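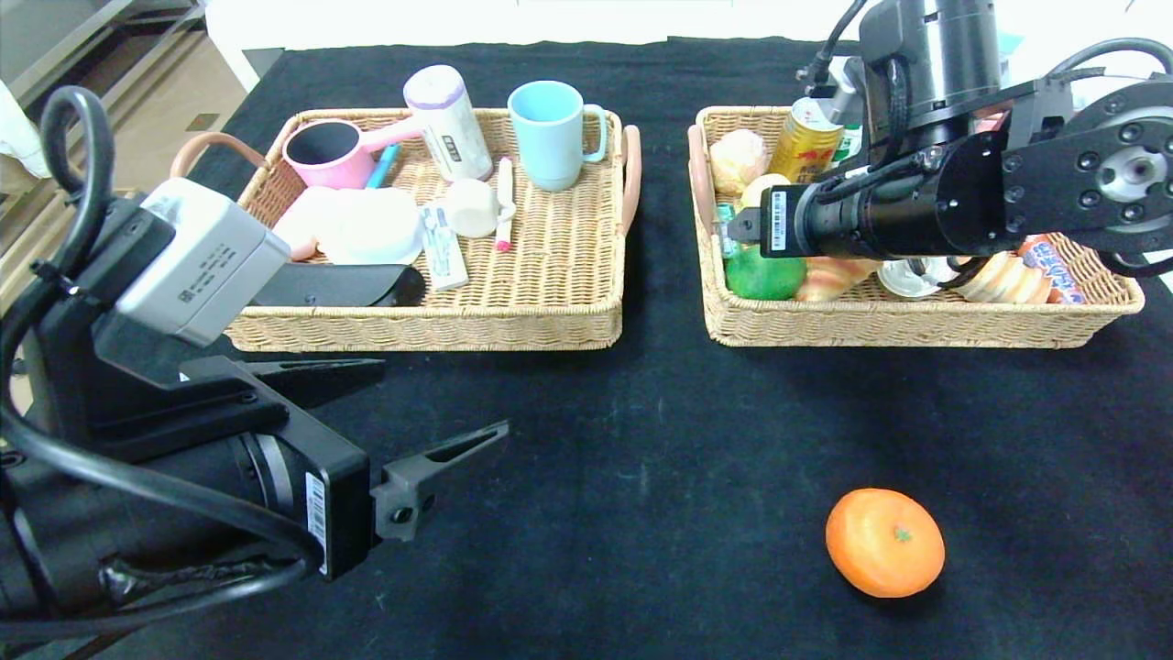 My mother-in-law, Bronisława Michalski, kept one enormous basket by her kitchen door in Gromusham, and everything went into it. Apples, aspirin, the good pen, half a loaf in a paper bag, a candle in case the lights went. She could put her hand in without looking and come out with what she wanted. The rest of us would be in there up to the elbow, hunting for the scissors and finding a plum.

I loved that woman dearly, and I held on to her system for years out of loyalty, but I've come around to the opposite view, and I'd like to make the case for it while the tea is still warm. A household ought to have two baskets. One is for what you eat and drink, the other is for everything else, and I really do mean everything else. I don't believe in a basket for pens and a basket for pills and a basket for lids. I tried that too, one long July when I had more energy than sense, and spent $90 on little containers with little tags. By the end of the month I had 9 of them and couldn't remember which one I'd decided was the home of the tape measure. (It was in the car.)

The beauty of a single dividing line is that a tired person can follow it. Can you eat it? Then it goes with the bread. If you can't, it goes with the mugs and the markers. My neighbor Jong-dae Ji says this is hardly a system at all, and he may be right, but his four-year-old grandson can do it, and he can't manage the shoe rack.
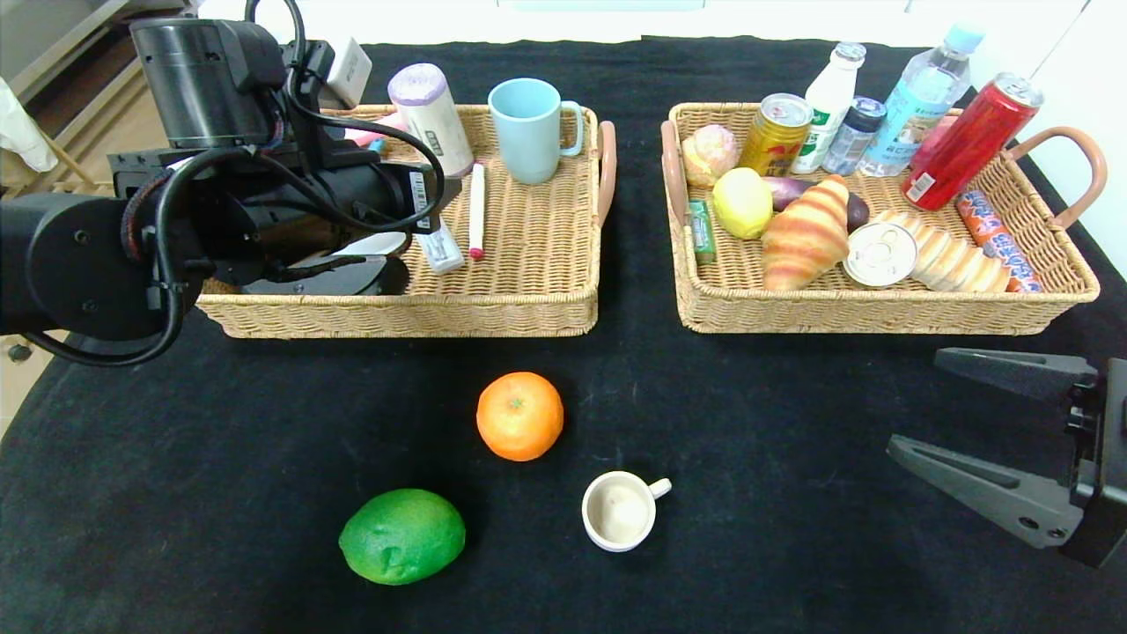
Food and drink on the right, the rest of life on the left.

You'll notice the two sides don't fill up evenly, and I'd urge you to leave that alone. The food side is always going to be the crowded one. Cans and bottles do best standing along the back, where they hold each other up more or less, and then a croissant or a bun can lie in front. An eggplant goes wherever an eggplant will go. Meanwhile the other basket has a mug in it and a marker and a small box, with plenty of wicker showing, and there's a real temptation to even things up by sliding a lemon across. Please don't! Once there's a lemon in with the stationery, you're back at Bronisława's kitchen door with your sleeve rolled up.

I should admit there are hard cases. Maricel Macapagal wrote to me after my last column to ask about an empty mug, and whether it belongs with the drinks. I say no, you can't eat a mug, but she feels strongly about it and I've seen her kitchen, and it's tidier than mine. Cough drops I go back and forth on. Tangerines I'd happily leave out on the table, right where a person passing through might pick one up, and I don't count that as a mess.

As for the baskets themselves, get a matching pair with handles. Ours get carried out to the porch and back all summer long, one trip for lunch and one for the crossword things, and on a lazy day only the first trip gets made.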